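Care of Plush and Fleece Articles

Skorkum Household Service, Arnside Branch
Guidance sheet, revised 31/05/2008

Purpose

This sheet sets out the approved method for cleaning and refolding articles made of plush or fleece, including soft toys, throws and hooded garments. It applies to all items issued through the Arnside lending room and may be followed at home.

Before you start

Read the care label. If the label is missing, treat the article as delicate. Empty any pockets and close all zippers. Straps and bands should be laid flat before washing, as they may twist around the article in the machine. Loose trim should be stitched down or removed and kept in a marked envelope.

Clear a table large enough to hold the whole article. Wipe the surface and allow it to dry.

Checking the pile

Plush stored in a heap develops creases, and the fibers along each fold can mat together. Open the folds one at a time and look into them for lint, crumbs and small objects. Dark green, navy and black articles should be checked in good light, where lint is easier to see. Look at the rim of the fabric as well as the face, and note any place where a second color shows.
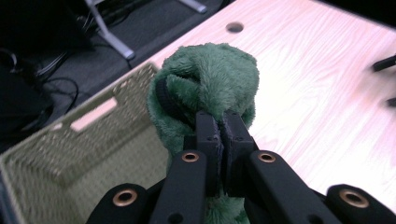
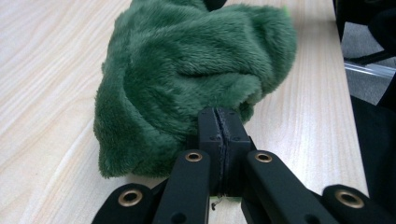
Dark green plush, bunched, with the pile lighter along the folds.

Washing

1. Shake the article outdoors.
2. Brush the pile in one direction with a soft clothes brush.
3. Treat stains with a damp white cloth and a little mild soap. Blot the area. Do not rub.
4. Place the article in a mesh bag and wash on the gentle cycle in cool water. Wash dark colors separately for the first 2 washes.
5. Do not use fabric softener. It coats the fibers and leaves the pile limp.

Articles with a battery compartment or a sound unit must not be put in the machine. Clean these by hand with a damp cloth only.

Drying

Press the water out between two towels. Do not wring. Lay the article flat on a rack away from direct heat and turn it after 6 hours. Thick seams dry last and should be felt by hand before the article is put away. Brush the pile again once it is fully dry.

Folding and storage

Lay the article face down and smooth it from the center outward. Fold the sides in, then fold from the bottom to the top in loose turns. Soft toys are not folded; stand them upright, with no weight on top. Use a Sitberg storage box or another box with a vented lid, and leave space under the lid so that the pile is not flattened.

Borrowed articles should be returned to Arnside clean, dry and in their original bag. The lending room is closed for stocktaking in July.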